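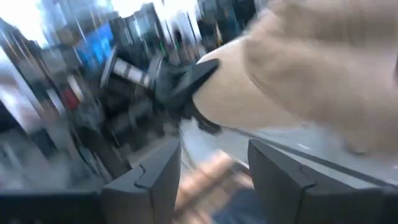

検定証 一四三六号

トルヴィルの穀物集荷場にある台秤は、検定証の番号が1436で、場内では番号のまま呼ばれている。最大秤量は900キログラム。荷台は鋳鉄製で、その下に四本の支点があり、てこを介して荷重が一本の棹に集まる。棹の先には目盛りと送りおもりがある。電気は使わない。製造はプリメントで、銘板にある工場はもう操業していない。

ニョカビ・リイモが前任者から担当区域を引き継いだのは一月である。引き継ぎといっても前任のユーリー・パラマルチュクはすでに退職しており、渡されたのは巡回表と、革の表紙がついた野帳と、分銅箱の鍵だった。分銅箱のほうは計量所の倉庫にあり、二十キロの枕型が並んでいた。精度等級の刻印はすべて読めた。

野帳の記載は簡潔だった。日付、気温、零点、荷重ごとの指示値、偏置試験の結果、署名。一四三六号の欄はどの年も同じ体裁で、器差の列には零が並んでいた。使用中検査の公差は荷重700キロで前後一キロであり、零が続くこと自体は違反でも異常でもない。ただ、てこ式の秤は刃が摩耗する。摩耗すれば感度が落ち、てこ比がわずかに動く。長い年月にわたって器差が零のままの秤を、リイモは見たことがなかった。

集荷場に着いたのは朝の七時半である。事務所ではナフラ・ウェレが伝票を綴じていた。この集荷場はウェレ家の経営で、看板にもただ「ウェレ」とだけ書いてある。

「ユーリーさんは九時に来ました」とナフラは言った。

「今日は早く始めます」

「気温が低いですよ」

「記録します」

気温は氷点下四度だった。リイモは荷台の縁から泥とこぼれた麦を掻き出し、枠との隙間に薄板を通して接触がないことを確かめた。水準器の気泡は円の中にあった。送りおもりを零に合わせると、棹は二、三度ゆっくり振れて中央で止まった。零点調整の必要はなかった。

分銅は台車で運んだ。百キロまでは指示値と荷重が一致した。三百キロでも一致した。五百キロで棹がやや上がり、送りおもりをひと目盛り外へ動かして釣り合った。700キロで、指示値は702キロになった。

リイモは分銅を降ろし、零点を見て、もう一度載せた。702キロ。載せる順序を逆にした。702キロ。荷重を棹から外して刃を当て直し、三度目を測った。結果は同じだった。器差はプラス2キロで、公差の倍である。

野帳の新しい頁にその数字を書き、前の年の頁と見比べた。前の年も荷重は同じ700キロで、器差は零だった。一年でここまで動くことは、刃が欠けでもしないかぎり考えにくい。

「床下を開けます」

ナフラは伝票から顔を上げた。

「ユーリーさんも毎年開けていました」

「毎年ですか」

「検査の前に。私たちは外で待つように言われました」

荷台の片側を持ち上げるには梃子棒が二本要る。集荷場で働くフージア・ミンハスが片方を受け持った。ピットの深さは大人の膝ほどで、底に乾いた籾殻が溜まっていた。リイモは腹這いになり、懐中電灯で支点を順に見た。刃先は丸くなっていたが、欠けはなかった。受け座に錆が少し出ていた。連結環に曲がりはない。

長てこの末端、棹へ引き上げる吊り棒の根元に、小さな鉤が一本ねじ込んであった。プリメントの図面にはない部品である。ねじ山は荒く、手で切ったものだった。鉤には何も掛かっていなかった。鉤の内側だけ、錆がなく光っていた。

「これに何か掛かっていましたか」

ミンハスは覗き込んで、知らないと答えた。

リイモは鉤の位置を巻尺で測り、略図を描いた。鉤に錘を掛ければてこ末端の荷重が変わり、棹の釣り合いが変わる。しかしそれは定量のずれであり、零点で打ち消せば全域で消える。比例する誤差は錘一つでは直らない。零点を合わせたうえで700キロのときだけ器差を消すには、荷重を載せたあとで掛け替えるしかない。試験のあいだだけ誰かがピットに手を入れるか、吊り棒に糸を通しておくことになる。

吊り棒の脇の枠板に、細い穴が一つ開いていた。穴の縁は擦れて丸かった。

荷台を戻し、偏置試験を行った。四隅に順に分銅を置き、指示値を取る。北東の隅がわずかに高く、ほかの三隅は揃っていた。北東の支点の刃が最も摩耗しているためで、この隅はトラックの荷降ろし口に近い。測定が終わったのは十時過ぎで、気温は零度まで上がっていた。

事務所で、リイモは不合格の通知を書き始めた。用紙は複写式で、強く書かないと三枚目に写らない。

「2キロというのは、どちらに2キロですか」とナフラが訊いた。

「重く出ます。700キロの麦が702キロと表示されます」

「うちは買う側です」

「はい」

「では、うちが払いすぎていたことになりますね」

リイモは手を止めた。指示値が実際より大きければ、集荷場は存在しない2キロの代金を農家に払う。損をするのは秤の持ち主である。秤に細工がある場合、通常はその逆になる。

「払いすぎた分は請求できません」と彼女は言った。「過去の検査はすべて合格です。書類の上では、秤は正しかったことになります」

「請求するつもりはありません。訊いただけです」

ナフラは棚から帳簿を一冊出した。荷主ごとに頁が分かれていた。一回の持ち込みは多くの家で荷台一杯ぶん、六百から八百キロのあいだである。持ち込みは収穫期に集中していた。頁の余白に、鉛筆で小さな印のついた行があった。

「父の字です」とナフラは言った。「印の意味は聞いていません。父が秤の修理を断っていたのは知っています。プルルスカの営業が毎年見積もりを持ってきて、毎年断っていました。高いからだと思っていました」

「お父様とパラマルチュクさんは知り合いでしたか」

「検査のあと、ここで昼を食べていました。話はあまりしていなかったと思います」

リイモは印のついた行を読んだ。荷主の名と重量と金額のほかに情報はない。印がついた年はばらばらで、どの年にも雨量や相場の記載はなかった。写しを取ってよいかと尋ねると、ナフラは複写機が壊れていると言った。彼女は野帳に数行だけ書き写し、途中でやめた。検査の対象は秤であり、帳簿ではない。

通知書には次のように書いた。使用中検査、不合格。荷重700キログラムにおける器差プラス2キログラム。原因、支点刃の摩耗。処置、刃の交換および再検定まで使用停止。備考欄の罫線は四本あった。一本目に、吊り棒下端に図面外の鉤あり、と書いた。二本目に、鉤に付加物なし、と書いた。三本目と四本目には斜線を引いた。

秤の使用停止札は針金で棹に留め、鉛の封を潰す。封の刻印は担当者ごとに違い、リイモのものはまだ角が立っていた。

計量所に戻ったのは午後三時である。所長のアルメル・ラングロワは通知書の三枚目を窓の光に透かして読んだ。

「鉤は何のためのものですか」

「わかりません」

「推定は」

「試験時に釣り合いを補正するためのものと推定できます。補正に使った錘は見つかっていません」

「前任者に照会しますか」

「照会が必要かどうかは、所長の判断です」

ラングロワは通知書を机に置き、決裁欄に署名した。照会の欄には何も記入しなかった。それから、分銅の員数は合っているかと訊いた。

リイモは倉庫へ行き、台帳を見ながら分銅箱を点検した。枕型はすべて揃っていた。その奥に、台帳の最後の行にある小型分銅の木箱があった。蓋の裏には布が張ってあり、円い窪みが大きい順に並んでいる。二百グラムの窪みに、台帳にない真鍮の錘が重ねて置かれていた。円筒形で、上端に環がついていた。刻印はない。環には麻糸の切れ端が結んであり、糸は途中で黒ずんでいた。

彼女は錘を天秤に載せた。表示が落ち着くまで待ち、もう一度載せ直して、値を紙片に書いた。それから棹側のてこ比を一四三六号の図面から拾い、計算した。吊り棒の位置で700キロの荷重に対して2キロを打ち消すのに必要な質量は、錘の質量と二グラムの差で一致した。二グラムは糸の分として説明できた。

木箱の底に折った紙はなく、署名もなかった。

台帳には「用途不明品」という項目がある。リイモはそこに、真鍮錘一個、刻印なし、と記入した。保管場所の欄には、棚番号を書いた。錘は封筒に入れ、糸は切らずにおいた。

刃の交換には三週間かかった。プルルスカの技術者が来て、古い刃を外し、新しい刃を据えた。再検定の日も朝は冷え込み、リイモは同じ順序で分銅を載せた。百キロ、三百キロ、五百キロ、700キロ。棹は中央で止まった。器差は零だった。

札を外し、新しい検定証を渡した。番号は継続で、一四三六のままである。ナフラは古い検定証を剥がし、跡の残った壁の同じ位置に新しいものを貼った。

「鉤は外さなかったんですね」とミンハスが訊いた。技術者が床下を開けたとき、彼も見ていたのである。

「秤の性能に影響しません」とリイモは答えた。「何も掛かっていなければ」

外では最初のトラックが荷台に寄せていた。麻袋が降ろされ、ナフラが送りおもりを動かした。六百九十八キロ。荷主の男は数字を見て、棹をもう一度見た。いつもこれくらいなら七百だった、と男は言った。

ナフラは伝票に六百九十八と書き、単価を掛け、金額を出した。それから鉛筆を取り、帳簿のその行の余白に小さな印をつけた。

リイモは野帳に気温と時刻を書いた。十時十二分、零度。署名をして、次の集荷場へ向かった。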